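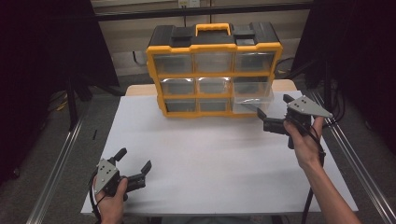
Babar Mengal asked that the gripper check be done before power goes to the bench, and the order below follows his request. Last month's sheet had it near the end, after the cables were live, and he wrote in the margin that he would not sign it again that way.

Bench safety checklist, drawer task
Isoteo student project, Toledo lab
Month: April
Checked by: Jucélia Bittencourt
Second signature: Odair Assunção

Mark each line OK, FIX or N/A. Comments go under the line they belong to.

1. Grippers, power off

1.1 Mounting plates tight, no play when twisted by hand. OK
1.2 Fingers open and close fully by hand. OK
1.3 Finger pads not torn or peeling. FIX
Comment: Right-hand pair, lower pad lifting at one corner. Reglued, left clamped overnight. Look at it again before the next session.
1.4 No sharp edges where the holder's palm rests. OK
Comment: Burr on the spare plate filed down by Ademir. The spare is still not approved for use.

2. Cables

2.1 Each gripper cable hangs free with both arms fully extended. OK
Comment: Short people and tall people both need to try this. Washington reaches farther than the rest of the team and ran out of slack in March.
2.2 No cable crosses the walkway. FIX
Comment: Loose cables on the floor behind the table. Coil them and tie them to the leg. Same comment as last month — please do it before you sit down, not after.
2.3 Plugs seated, no bare wire at the strain relief. OK

3. Table and rails

3.1 Tabletop does not rock. OK
3.2 Rail bolts checked with the hex key. OK
3.3 Rail ends capped. FIX
Comment: One cap missing. Rorby order placed, tape over the end until it comes.
3.4 Curtains clear of anything that gets warm. OK

4. Parts organizer

4.1 Drawers slide without sticking. OK
4.2 Drawers empty at the start of a run. OK
4.3 No cracked plastic on drawer fronts. OK
Comment: If a drawer jams, put the grippers down and free it with your fingers. Do not pry with the gripper tips. We lost a pad that way.
4.4 Lid latches closed. OK

5. People

5.1 Hair tied back, sleeves above the wrist. OK
5.2 Second student present whenever the power is on. OK
5.3 Break after every 40 runs. FIX
Comment: Log shows 80 runs with no break on one afternoon. Odair spoke to both students. The Usudik logger can be set to beep at 40, and it is now set.
5.4 Everyone on the sheet has read the stop procedure. OK
Comment: Washington Conceição still needs to initial page 2.

6. Stop switch

6.1 Within reach of the second student. OK
6.2 Pressed once with power on, both grippers go limp. OK
6.3 Reset takes a deliberate twist. OK

Total runs since last inspection: 273

Open items carried over: 1.3, 2.2, 3.3, initials for 5.4

Bench may be used with the open items above. Right-hand gripper stays off until the pad is rechecked — Ademir Andrade or Jucélia can clear it. Leave this sheet on the clipboard by the door and put the old one in the binder.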